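Caring for Football Gear at Home During the Season

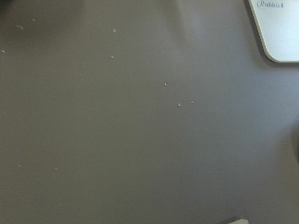

Photo: Pramila Negi

By Debashish Kumarasinghe

A high school player brings home a bag of damp gear most nights from August until the playoffs end. Left zipped up in the garage, it will smell by the second week and start coming apart by the fifth. Ten minutes after practice takes care of most of it.

Empty the bag first

Take everything out as soon as the player is home. Shake the bag upside down outside, over grass if you can, to get rid of the turf pellets. If your team plays on artificial turf you will find those pellets in the dryer, in the car and in the bottom of the shower drain all fall. Leave the bag unzipped overnight with the side pockets turned out. Wipe the inside once a week with a cloth dampened in warm water and a little dish soap.

Shoulder pads

Do not put shoulder pads in the washing machine. Undo the straps and open the pads out flat. Wipe the plastic outside and the lining inside with mild soap and water, then go over them again with plain water. Pay attention to the underside of the collar, where sweat sits. Stand them up in front of a fan. They take 12 hours to dry through in our basement, longer in a wet June during spring and summer workouts. Keep them away from heaters and out of a hot trunk.

Look at the rivets and the elastic while you have the pads in your hands. Loose elastic can be replaced cheaply. A cracked shell goes back to the equipment manager.

Helmets

Check what the manufacturer says before you clean a helmet, and follow that over anything you read here. In general it is lukewarm water, mild soap and a soft cloth. No bleach, no solvents, no paint. Don't put stickers on it unless the team hands them out and says where they go. Jaw pads on many models snap out and can be washed by hand in the sink. Chin straps too. Dry them with a towel and let them air overnight before snapping them back.

If a snap is rusted or a face mask clip is loose, tell the coach. Home repairs to a helmet are a bad idea even when the part looks simple.

Jerseys and pants

Rinse in cold water the same night. Mud comes out better if you let it dry and brush it off first; grass and blood should go straight under the cold tap.

For grass stains, rub in liquid laundry detergent with an old toothbrush, wait 30 minutes and wash cold. For blood, soak in cold water with a spoonful of salt, change the water when it turns pink, and repeat until it stays clear. Hot water sets blood. So does the dryer, so check the stain before anything goes in there.

Turn jerseys inside out to protect the numbers. Take the knee and thigh pads out of the pants. Savita Rajput, who washed a whole junior varsity set for two seasons, also fastens the belt through the loops before washing so it doesn't wrap around everything else. Skip fabric softener. It leaves a coating on stretch material and the smell hangs on longer.

White pants that have gone gray can soak overnight in a bucket of warm water and oxygen bleach. Chlorine bleach yellows them.

Cleats

Knock the soles together outside. Pull out the laces and insoles. Scrub the sole with a stiff brush and the upper with a soft one, using as little water as will do the job. Stuff them with newspaper and change the paper after 2 hours, then again at bedtime. If the cleats have screw-in studs, take them out every few weeks, clean the threads and put them back by hand before you tighten them with the wrench. A stud left in all season may never come out.

Gloves

Receiver gloves lose their grip from dirt long before they wear out. Put them on, wash your hands with them under cool water and a drop of soap, and rinse. Press them in a towel and hang them by the cuff. Never wring them. Store them palm to palm.

Mouthguards

Rinse in cool water after each use, brush with a toothbrush and keep in a vented case. Hot water will change the shape. Replace it if it has been chewed through or feels rough.

Where to keep it all

A closet is too tight for wet gear. Wahyudi Hutapea built ours from a length of closet rod and 4 heavy hooks on the laundry room wall, with a boot tray underneath. Pads hang on the widest hook, helmet on the next one, and the bag goes on the end. Put the name and jersey number inside each piece with a laundry marker, and go over it again at midseason when it has faded.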